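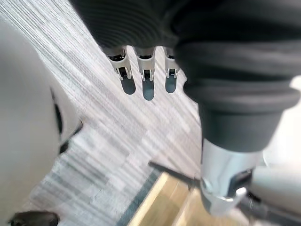 Skilside, December

cuff_and_collar
Wednesday is our sign-off on the house rules for fabric sleeves on arms, and rule 10 still reads "covers shall be fitted sensibly." I've met the people fitting them. I want a fixed gap between the hem and the first finger joint, written down, in numbers. Andrade wants 32 mm. I could live with that.

halfbolt
32 is fine until you bend the wrist. Then the ribbing bunches up and your gap has gone wherever gaps go. Measure it at full flex or don't bother.

cuff_and_collar
Fair. Full flex goes in.

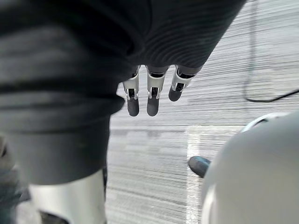 I'd also like the sleeve off and inspected every 140 hours, with a line in the log. The Eltitis cell did 638 hours on one sleeve and the log says "fine" twice, in different handwriting.

lellent_refugee
Disagree on 140. We had that at Lellent and people signed the sheet without touching the sleeve. Check it at the start of every shift – ten seconds, fingers open and close, does anything catch.

halfbolt
Ten seconds is also what people sign without doing.

cuff_and_collar

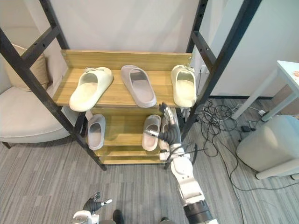

The rule I expect to lose is the one on floor clearance. My draft says no loose cable inside the working area, full stop, and somebody always replies that the task is only tidying. Sure, the task is six slides on a two-tier rack. There's also a tangle of black cable across the carpet to the right of it, and I'd like a rule that has an opinion on that.

lellent_refugee
"Full stop" won't survive the meeting. Say routed or covered and you'll get my vote.

halfbolt
Mine too, if someone defines covered. A rug is a cover.

cuff_and_collar
Adding "a rug is not a cover" as 10b.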